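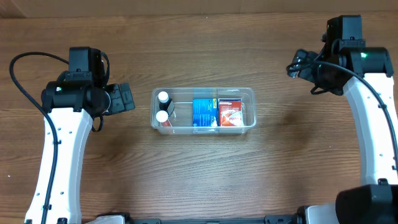
The Honova kit should be sold with fewer promises. Our shop in Cluritwood rented one for 39 days, and I am in favor of buying it. But the brochure speaks of "hands for every small business," and this sentence makes harm to a good product.

Two arms that sort bottles and small boxes into a clear bin are useful for us. We pack 158 orders in a normal week, most of them with few items. The kit does this slowly and without complaint. When the bottles are changed for another shape, a person must teach it again, and the Honero software asks for 20 repetitions before it agrees to start. The brochure gives this one line.

The competing offer from Kütt costs more, but it includes 2 visits by a technician, and the seller told us plainly which objects it can't hold. I respected that. A small company can plan its work around a limit if it knows the limit before it signs. I would ask Honova to print such a list on the first page, even if some buyers will then go away.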